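Pale surfaces (household)

8 min read
194 shares — 3 comments

Pale surfaces are the white, off-white and light grey faces of objects, floors, walls and fittings inside a home. The term is used in housekeeping and in property care, where it covers very different materials that ask for similar attention: moulded plastic, painted plaster, matte board, stone, tile and sealed concrete. They have in common that they show shadow, dust and old marks more clearly than middle colours do, and that their own shade is difficult to name with certainty.
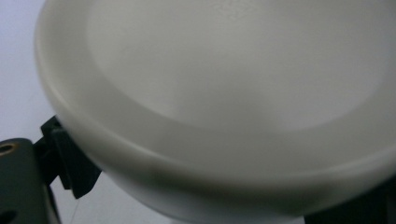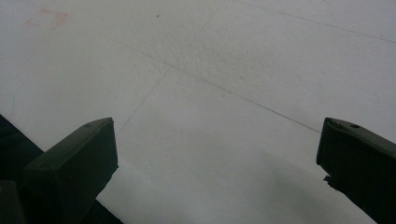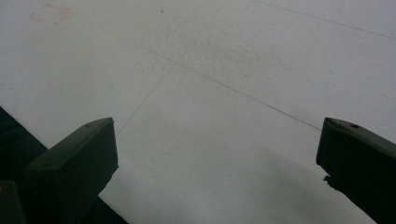 A reader in Drirstead objected to the first version of this article, writing that a pale floor is no harder to keep than a dark one, and that her black tiles in the old house showed every footprint as soon as the sun came in. The objection is fair. Very dark and glossy floors also show dust, and in some rooms more of it. The present article speaks of pale surfaces with a matte or lightly textured finish, and makes no claim that they are the worst of all.

Name and shades

In everyday speech the word "white" is used for nearly everything in this group. Sellers of paint and plastic goods use longer names, among them cream, bone, chalk, ivory and stone. These names are not fixed. The shade which one maker calls ivory may be called natural by another, and two lids bought in different years under the same name may stand visibly apart when they are laid together.

"Off-white" is a general word for a white with a small amount of another colour in it. If the addition is yellow or brown, the shade is called warm. If it is blue or black, the shade is called cool. A creamy grey lies between the two and changes its character with the light. In the morning it can seem grey, and under a yellow lamp it can seem like butter.

For this reason it is usual to compare shades in the same light and on the same background. The Dretano colour card, which is sold to tradespeople in Drirstead and the surrounding district, is printed with a grey border on each sample, so that the eye does not judge the sample against the table below it.

Moulded plastic

Many round household articles in off-white plastic have the same general construction: a flat middle part, a step, and a thick rim which runs around the outside. Shallow bowls, trays, covers and lids may all be made in this way, and without the rest of the set it is sometimes not possible to say which of them one has in the hand. The rim gives stiffness. A flat disc of thin plastic bends easily and can warp in hot water, while a disc with a raised edge keeps its form much better.

The rim is also the part which gets dirty first. Fingers touch it, and the place where the rim meets the flat part collects a fine line of grease. A soft brush reaches this line better than a cloth does. An old toothbrush is enough.

Embossed marks are common on such articles. They are formed in the mould together with the object and stand up a little from the surface. They may give a maker's name, a size, a recycling code or instructions for use. As they have the same colour as the plastic around them, they are hard to read. The traditional method is to hold a lamp low at one side, so that each letter throws a shadow. Another method is to lay thin paper over the marks and rub it with a soft pencil. It is not recommended to colour the letters with a marker, because the ink goes into the surface and stays.

Yellowing of pale plastic has several causes. Sunlight is the best known. Smoke, cooking oil and heat from an appliance also have an effect, and some plastics become yellow in a closed cupboard. A yellow film that comes from grease can be washed away. A yellow tone in the material itself cannot, although strong products are sold which promise it. The household notes published at Catterall advise trying any such product on the underside first and waiting until the next day before judging the result.

Textured white surfaces

A second group is formed by flat white surfaces with a fine bumpy texture. They are found on walls, on ceilings and on matte boards for furniture and display. The texture can be made with a roller, with a brush used by its ends (this is called stippling), or in the factory when the board is produced. From some distance it is not seen at all, and the surface looks smooth. From close by it appears as small grey spots, which are the shadows of the bumps.

Texture has one clear advantage, namely that it hides small unevenness in the plaster below. It has the disadvantage that a repair is nearly always visible. If a hole is filled and sanded flat, the flat place reflects the light in another way than its neighbourhood. Painters therefore dab the fresh filler with a sponge or the end of a dry brush before it hardens. The result depends much on practice, and it is wise to try first on a piece of cardboard.

Dust on a textured wall should be removed dry, with a soft brush attachment or a clean duster drawn downward. Water brings the dust into the low points between the bumps, where it dries as a grey shadow. When washing cannot be avoided, a sponge that is only just damp is used, and it is rinsed often.

Pale tiled floors

Large square tiles in pale grey or grey-white are much used in kitchens, entrances and workrooms. Compared with small tiles they have fewer seams for the same area, and when the grout is chosen close to the colour of the tile the seams become thin, faint lines. The floor then appears almost as one piece, and a small room can seem larger.

This effect has a cost. A thin seam in a near colour does not hide anything. Where the grout has become dark in front of a sink or a door, the difference between the old seam and the clean seam is plain. The usual care is to sweep first and only afterwards to mop, for a mop pushed over loose dirt brings it into the seams. Hatura, a tile supplier in the same district, gives in its leaflet a measure of 200 millilitres of white vinegar to a bucket of water, with the clear warning that vinegar must not be used on marble or limestone. For a floor whose material is unknown, warm water with a little neutral soap is the safer choice.

Sealed concrete and matte tile can look much alike, and each may have a lightly mottled face. Straight seams do not decide the question, as concrete is often cut in squares. A tile seam is normally filled with grout, while a cut in concrete may be left open or closed with a flexible material. One can feel the difference with a fingernail.

Marks and how they are read

Marks on pale surfaces are divided here by the way in which they sit.

Loose marks lie on top and can be taken away dry. Hairs, threads and small crumbs belong in this class. On a floor they are best seen when one bends down and looks along it toward the window — from standing height many of them disappear.

Film marks are thin layers which have dried or stuck. Soap, grease and the glue of old adhesive tape are the common ones. Tape glue is at first colourless, but it catches dust and becomes grey or brown. It can be softened with a little cooking oil left for some minutes, then wiped and washed with soap. The oil must not be forgotten on a floor, where it is slippery.

Deep marks have gone into the material. Rust, red wine, turmeric and certain inks do this in unsealed grout and in unglazed tile. A pinkish or orange patch may have many origins, and a cleaner should not be chosen by colour alone. Bleach fixes a rust stain more firmly in some materials, so the owner who supposed a food stain can make the matter worse.

Light

A pale surface is rarely seen as it is. The side turned to the window appears white, and the side turned away appears grey, also when the paint is the same on both. A curved plastic edge can go from nearly white to dark grey over the width of a thumb. Thin plastic lets some light through and may seem to glow when a lamp is behind it.

People who have painted a wall often report a dirty corner which no washing can remove. In many cases it is shadow. The simple test is to hold a sheet of plain paper in the corner: if the paper becomes grey as well, the wall is clean.

Seasonal light has its part too. A floor which was judged clean in August, with a low winter sun across it in the southern states, will look different when the sun stands high, and the dust which the low light made visible is then not noticed.

Revision note

The section on tiled floors was rewritten on 8 July 2019. The table of paint names was taken out, as several of the names were no longer in use.

Related articles

Grout (care and colour)
Stippling
Adhesive residue
Lids and covers, household
Yellowing of plastics
Sealed concrete
Dusters and brushes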